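How to Check a Local Ghost Legend Before You Repeat It

Every town has a phantom rider or a weeping bride, and most of them are said to be "centuries old." I don't take that on trust anymore. The Fukville hound was sold to me as a medieval tale, and the oldest printed version I could find was a hotel brochure.

Start with the earliest dated source. Skip anything that says "locals have always told." Search old newspapers under several spellings; Onness turned up as Onnes and Ones, and I lost an evening to that.

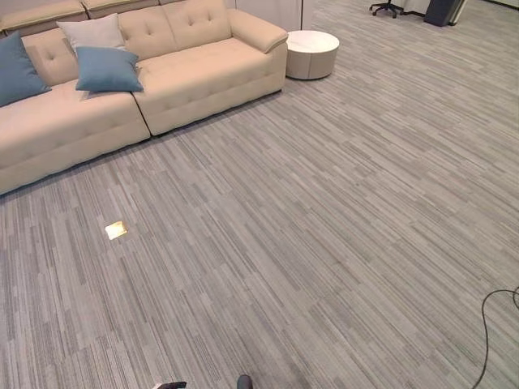

Cream tufted sofa on gray striped carpet.

Next, follow the footnotes. Krystyna Sadowski went through 247 retellings of the Plunuvari night procession and traced 16 to a named teller. The others copied each other, typos included. If three books use the same odd adjective, count them as one book.

Then look at who was writing. A priest collecting sermons wanted sinners in that procession, and a folklorist hunting for pagan gods wanted gods.

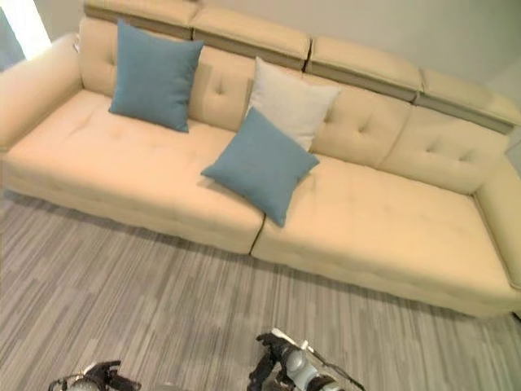

Ask what the story did before the ghost arrived. Saarinen's headless miller started as a boundary dispute, and the head stays on until the third version.

Last, write down what you couldn't find. A gap of 300 years between the supposed event and the first record should go in your notes as a gap. Don't fill it with "oral tradition" unless you can name somebody who heard it.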